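How to set Indstead to a plain writing window and keep it that way

Applies to Indstead 3 on the desktop. The menu names in version 2 are different.
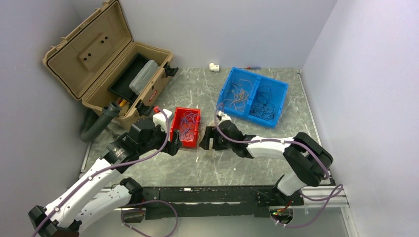 What you will change

Indstead opens new documents with the sidebar, the goal meter, the style checker and the link preview all switched on. Each has its own switch, and the switches are in three separate places. Hiding a panel with the mouse only hides it for the current window. To keep it hidden you have to change the default and then save the layout.

Before you start

Close all open documents. Indstead writes its layout file when the last window closes, and an open window will overwrite your changes with the old settings. If you use the Grostix sync service, pause it until you finish.

Step 1. Turn off the sidebar and goal meter

Open Settings, then Window. Clear "Show sidebar in new documents" and "Show goal meter". The goal meter will still count words in the background. The total can be read at any time under File, Statistics.

Step 2. Turn off the style checker

Open Settings, then Language. Set "Check style" to Never. The default, When Idle, starts the checker after every pause in typing. Spelling is a separate setting on the same page and can stay on.

Step 3. Turn off link previews

This one is under Settings, Import and Paste. Clear "Expand links". Links already expanded in old documents stay that way until you select them and choose Edit, Collapse Link.

Step 4. Set the line width

Under Settings, Text, enter 70 in the "Characters per line" box. Leave "Fit to window" cleared, or the number is ignored.

Step 5. Save the layout

Open a new blank document. Check that only the text area is showing. Choose View, Layouts, Save as Default, then quit and reopen the program.

If the panels come back

Two causes are common. The first is a theme that carries its own layout; Kokkinos and Uma both do. Open Settings, Themes, and clear "Let theme change layout". The second is sync restoring an older layout file from another computer. Repeat step 5 on that computer before you resume syncing.

Full-screen mode keeps a separate layout. Enter full screen and repeat step 5 there if you use it.

Written by Marina Karamanlidis. Menu names checked in September.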